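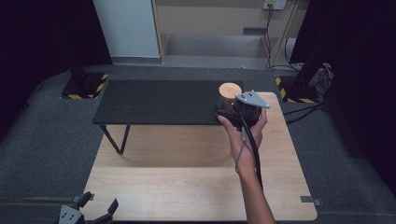
I need to pick a finish for a big light wood table and I keep going back and forth. The table came out of an office on Tustemgate that was closing down, and it is going to be our everyday table for eating, homework and my sewing. Right now the top feels dry and a glass leaves a ring if you don't wipe it up. It has a pale honey color with a clear grain and softly rounded corners, and I want to keep it that color. For now there is a low, narrow black bench thing standing on top of it as a riser, thin metal legs, with a jar with a round wood lid at the right end, and I worry about what those legs will do to a fresh finish. The choices I have narrowed it down to are hardwax oil or a water-based poly. My budget is 60 dollars. What would you use?

Posted by ditteriis, 20 Apr 2026

----

sem_v wrote:
Water-based poly, satin, and don't look back. I did our kitchen table with it and it gets wiped down every day with dish soap. No rings. Oil is nice to touch but you will be redoing it forever. Do you know if the top is solid or veneer? That matters more than the finish.

----

ditteriis wrote:
I don't know. The guy who sold it to me said solid but he also said it would fit in my car. How do I check?

----

sem_v wrote:
Get under it with a flashlight and look at the bottom side and the edge. If the grain on top runs over the end and you see end grain there, it's solid. If the edge is a strip that doesn't line up with anything, it's veneer and you need to go very easy with the sander.

----

AbrehetG wrote:
I disagree on the poly. A table that size, used for homework, is going to get scratched. When poly scratches you see a white line and the only real fix is to sand the whole top back. With hardwax oil you rub a bit into the bad spot and it blends in by the next day. I have the Plulby matte one on my desk and I touched it up in March. It took ten minutes and I did not have to move anything out of the room.

----

sem_v wrote:
You touched it up in March and you'll touch it up again in the summer. That's my point.

----

AbrehetG wrote:
Ten minutes, Sem.

----

bontu.t wrote:
One thing to watch on a pale table: most oils warm up the color. The clear ones too. I put a natural oil on a light shelf and it went from honey to more like tea. If you want it to stay how it is, look for an oil with a little white pigment in it, or use the water-based poly, which stays pretty clear. Either way do a test patch on the bottom side and look at it in daylight after it dries.

About the riser - felt pads. The stick-on kind slide off thin legs after a while, so get the little rubber or felt caps that go over the end. Measure the leg first. I bought the wrong size.

Also lift it when you move it. Dragging is what does the damage, more than the weight.

----

ditteriis wrote:
Thanks all. I looked at the edge and I think it's solid? The lines carry on from the top down over the end on the left side. I can't see so well on the other side.

The riser stays, I keep my thread and pattern stuff on it when I sew so the table is free for cutting. Caps are a good idea.

----

B_Alemayehu wrote:
I refinish furniture on the side so here is my two cents. Both of them are right and it depends on how you live with it. If you want to do the job once and then forget it, poly. If you don't mind a small job now and then, oil.

What I would not do is leave anything on it too early. People see it's dry after a few hours and put everything back. Water-based poly needs a couple of weeks before you stand something with thin legs on it, even with caps. Oil is similar, read the can. Thin metal legs put all the weight on tiny spots and they will leave dents in a soft finish that don't come out.

Sanding: start at 120, then 180, stop there for oil. For poly go to 220. Go with the grain and break the edges as little as you can, because rounded corners are easy to sand flat in one spot. Do those by hand.

----

sem_v wrote:
I went straight to 4000 on a cutting board once because I had the pads lying there. It felt great and the oil just sat on top. So yes, listen to him about stopping.

----

bontu.t wrote:
Bereket, does she need a sealer first with the poly?

----

B_Alemayehu wrote:
Not on bare wood, no. The first coat is the sealer. But she should find out if there is old finish on there. Put a few drops of water on it. If they soak in and go dark, it's close to bare. If they bead up, there is still something on it and she has to sand all of that off before oil. Poly is a bit more forgiving if the old finish is sound and scuffed up.

----

ditteriis wrote:
Did the water drops. Most of the top soaks them in, but one patch near the middle beads up. So part of it has worn off I guess.

----

B_Alemayehu wrote:
That's common. Sand until the whole top behaves the same way, then test again. Let it dry overnight before you sand, wet wood clogs the paper.

----

AbrehetG wrote:
For the budget: one can of oil will do two coats on a big table, you use very little. El Fassi usually has the small cans on the bottom shelf. The Sevach pads are fine for putting it on, or an old T-shirt with no print. Lay the used rags flat outside to dry, don't ball them up in the trash. Oily rags can heat up on their own and start a fire.

----

sem_v wrote:
Agreed on the rags. Still say poly.

----

ditteriis wrote:
I think I'm going with the oil with the white in it, mainly for the touch-ups. I'll sand this week and put a test patch on the bottom side first. Does anyone know if the caps come in black, or only clear?

----

bontu.t wrote:
Both. Mine are black. Check the inside measurement on the pack, the outside one is useless.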